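Chapter 2
Surfaces and the Eye

Last updated 21st October

When I was learning to draw up rooms, my first instructor, Wilma Chisholm, made us spend a whole April morning looking at tables. I had signed up to learn about color! I wanted paint chips and fabric samples, and there I was squinting at a kitchen table from the floor, then from a chair, then from the top of a stepladder. By lunch I was grumpy and by the end of the week I was hooked, and I've been boring my dinner guests with it ever since.

Most people planning a room think first about walls. Fair enough, walls are big. But when you sit down in a room to do something (eat, write, wrap a present, fight with your taxes), what fills your view is the thing in front of you, and that's usually a flat, level surface at elbow height.
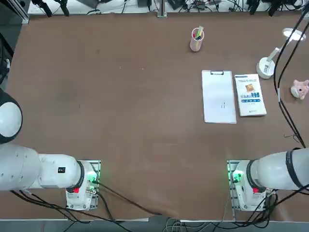 Finish matters at least as much as color, and it's the part my students skip. A glossy top throws the ceiling light straight back at you, so you get a bright patch that slides around as you move your head. A matte one spreads the light out and lets you see what color you paid for. Take the broad brown top in the photo, with its matte surface and the small group of objects over on the right half. Brown is a middling, forgiving sort of color, and a dull finish lets it stay brown while pale things near it look paler. Swap in a high shine and you'd have to choose your lamps all over again.

I once got this badly wrong. The job was a reading room in Arkeck, and I ordered a polished top from a catalog because it looked rich on the page. My client, Murdo Lennox, was very polite about it for a week and then asked if he could put a blanket over it. The replacement cost him $300, and I paid half, which I still think was fair.
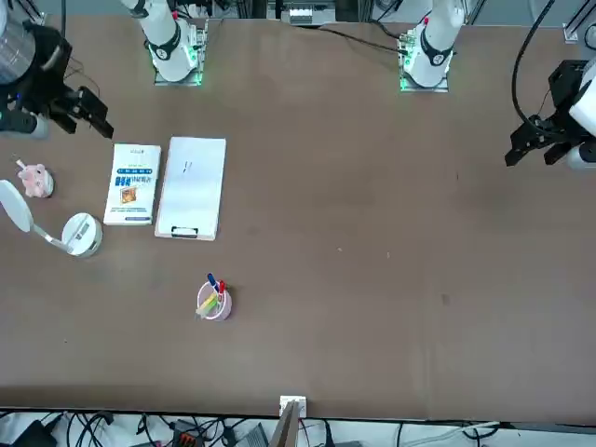
So before we get to paint in Chapter 3, I want you to get comfortable with three words: gloss, value and contrast. Gloss is how much a surface behaves like a mirror. Value is how light or dark it is, never mind the hue. Contrast is the difference in value between two things sitting next to each other, and it's the one your eye grabs first.

Start at home tonight. Pick one table, clear half of it, and look at it by daylight and again by lamplight, sitting and standing. Write down what changed. Bring the notes with you, because we'll need them for the first exercise on page 46.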